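FOR IMMEDIATE RELEASE
Mamville, March 2018

Mamville Student Team Enters Two-Gripper Class at Florness Manipulation Challenge

The robotics club at Wanigasekara Technical College will compete in the two-gripper class of the Florness Manipulation Challenge, the club announced. The entry covers 5 household tasks performed on a standard tabletop. Students record each task with hand-held grippers and use the recordings to train a control policy.

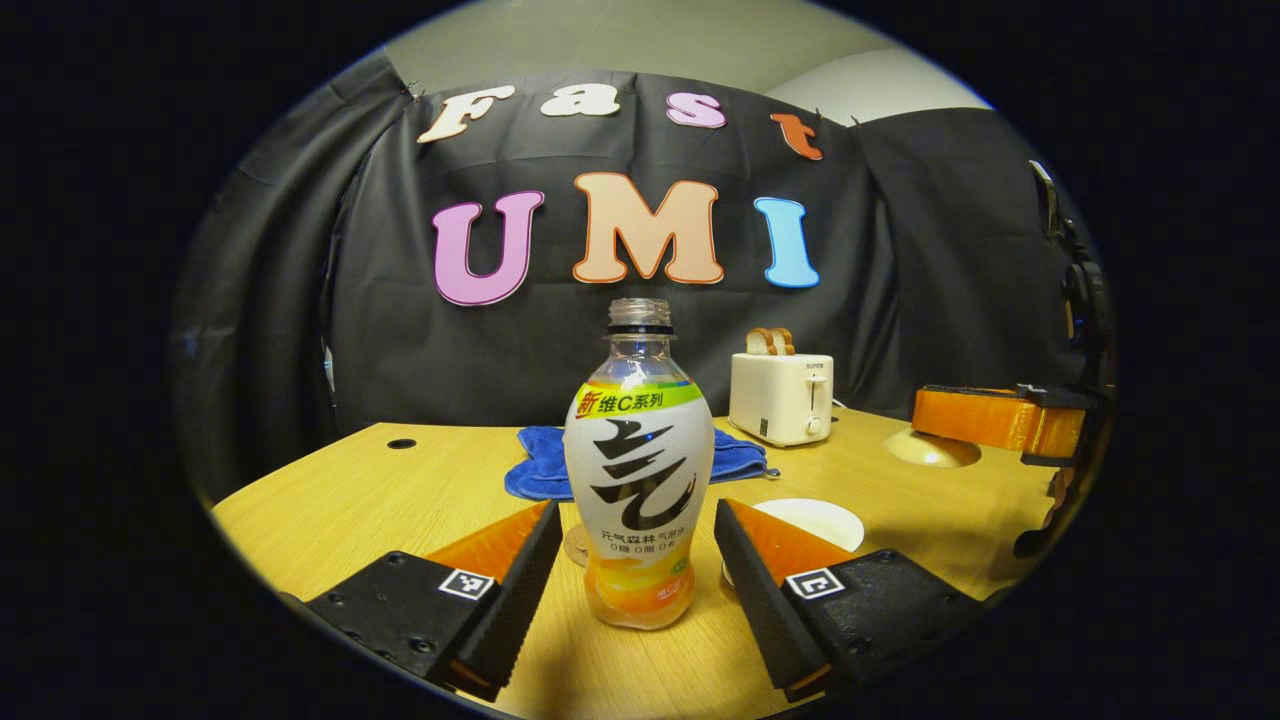 Gripper fingers open in front of a beverage bottle during tabletop work.

The team has logged 1662 demonstrations since December. Club president Gifty Adjei leads data collection. Rajitha Sheikh maintains the training code, and Stojan Kolev is responsible for finger pads and mounts.

"We rejected 47 recordings in the first review — most had marker tracking errors," Adjei said. "The procedure now includes a marker check before every session."
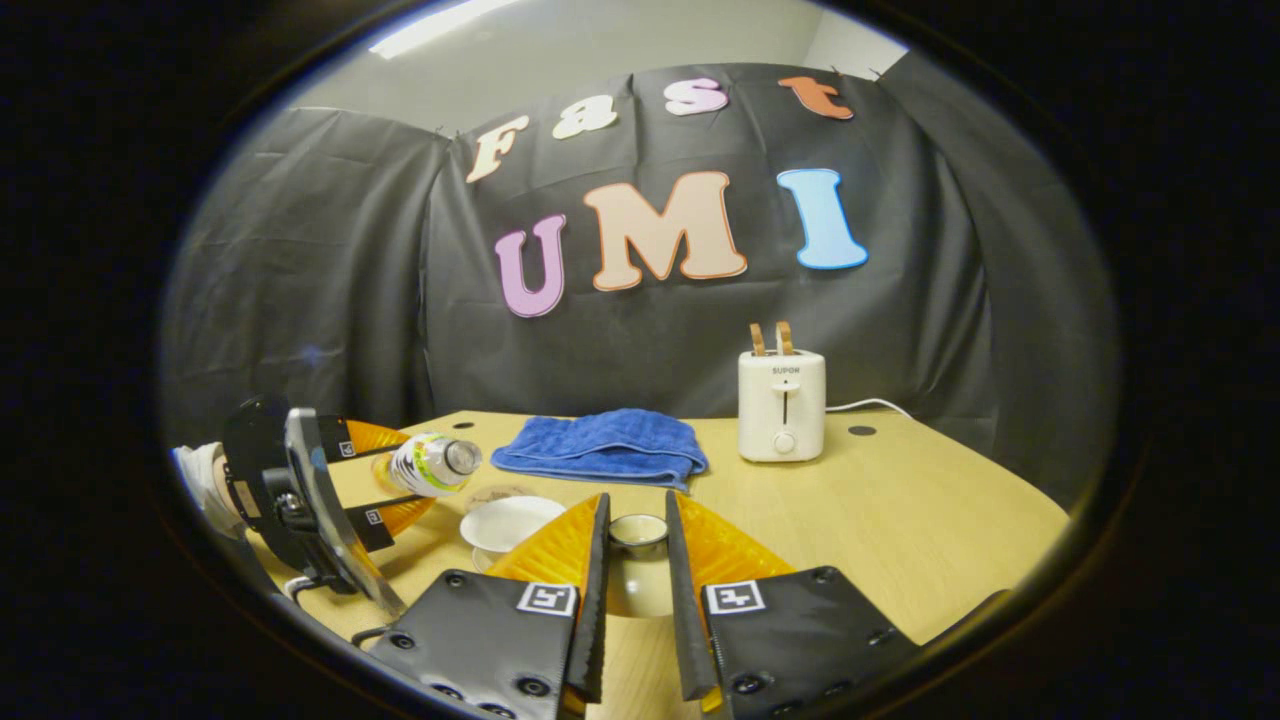 Two-gripper tasks are scored on coordination between the left and right tools as well as on completion. The bottle task is the current focus of practice. The left gripper holds the bottle nearly horizontal, cap toward the bowl, while the second gripper works from the near side of the table. Entries are limited to three attempts per task.

Faculty adviser Vasanthi Bhat will accompany the team. Machining time was provided by Veltance.

Contact: Chaminda Selvanayagam, Communications Office, Wanigasekara Technical College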